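### 3.2 Collecting demonstrations with hand-held grippers

All demonstrations in this study were recorded without a robot arm. The operator holds a gripper in each hand and carries out the task directly, and the fisheye camera on each tool records what the fingers do. We tried remote control first, using the Jultis interface, but operators found small objects tiring to handle through it, and many of the recordings contained long pauses.

The tasks were taken from the Cliltholm set of household activities. We kept the ones that involve bathroom and kitchen items, such as putting a toothbrush in a cup or moving a container from one side of a table to the other. Each operator practised for a short period before recording began. Practice runs were thrown away. 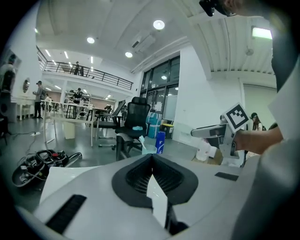
**Figure 4.** View from the camera on one hand-held gripper, with a toothbrush standing in a cup beyond the fingertips. The second gripper, at the right, carries a fiducial marker.

Recording took place in a shared hall during normal working hours. We didn't clear the background or ask people to keep out of view. A policy trained only against plain walls had done badly in our earlier trials, and we wanted the movement and clutter of an ordinary building in the data. The lighting was left as it was.

Operators were told to work at their natural speed and to carry on after a slip – a dropped object was picked up again within the same recording if it could be reached. In total we collected 900 demonstrations from six operators. Of these, 207 were removed before training, mostly where the position of a gripper could not be recovered for part of the motion. The rest were converted to end-effector paths with Eltix and resampled at a fixed rate. Finger width was stored as a separate channel and was not smoothed.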